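4.2 Wiping up small spills

The second group of tasks in our study concerns water on a flat surface. We chose it because nearly all households in the Clesia survey mentioned it, and because the earlier literature on kitchen cleaning, including our own pilot in Lagman, treats the spill as a single event with a single answer: a cloth is taken, the water is gone. The diaries kept by our participants show a more varied picture. Of the 81 diary entries which mention a spill, 34 describe some kind of preparation before the first wipe. People moved a jar, lifted the edge of a mat, folded the cloth again, or went to look for a different one.

We use the word "preparation" in a narrow sense. It covers only those actions which happen after the person has noticed the water and before the cloth touches it. Putting on gloves is included, but complaining to another member of the family is not, although the diaries contain a good amount of this also. The coding was done by two readers, and where they disagreed the entry was discussed with Ariel Dimaculangan, who had designed the diary form and knew how the questions had been understood by the participants.

Two matters deserve attention here. The first is the place of the objects which stand near the water. In a real kitchen the spill seldom has the surface for itself. A spice pot or a small container stands close by, and the person must decide whether to wipe around it or to hold it. Several participants wrote that they lift such an object without thinking, and put it down again on a spot which is still wet. One of them, a retired baker from Nuvevora, wrote: "I clean the table and then I make the ring again with the same pot."

The second matter is the cloth. A cloth laid flat takes up water over a wide area, but its corners catch on whatever stands beside it. A crumpled cloth is quicker to grasp and gives a thick pad under the fingers, and most of our participants preferred it for a small amount of water. The diaries do not allow us to say which way leaves the surface drier, and we make no claim about this.

For the table-top version of the task we kept the materials simple: a shallow tray with a raised rim, a little water, a patterned cloth and one small lidded container (Figure 3). The rim is of practical use, as it keeps the water in a known area, but it also changes the task, for the cloth cannot be pushed over the side as many people do at a kitchen sink. 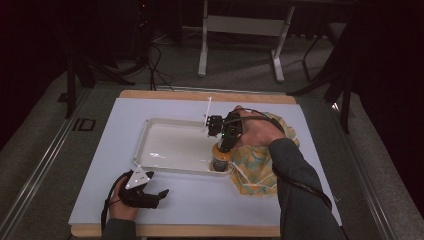 Figure 3. Tray with a small puddle near the middle, the container with the orange-rimmed lid in the lower right corner, and the cloth partly over the right rim.

The instruction was kept short on purpose. In the first version, written for the Flellunel workshop, we had asked for the tray to be "clean and dry", and this led to long polishing of places where there had never been any water. The later wording asks only that the water be removed and that the container be left standing. We did not say in which order this should be done – the order is one of the things we wanted to learn about – and we did not say how the cloth should be left afterwards.

This last point is taken up again in Section 5, where the diary entries on wringing, hanging and folding are compared with the entries on wiping.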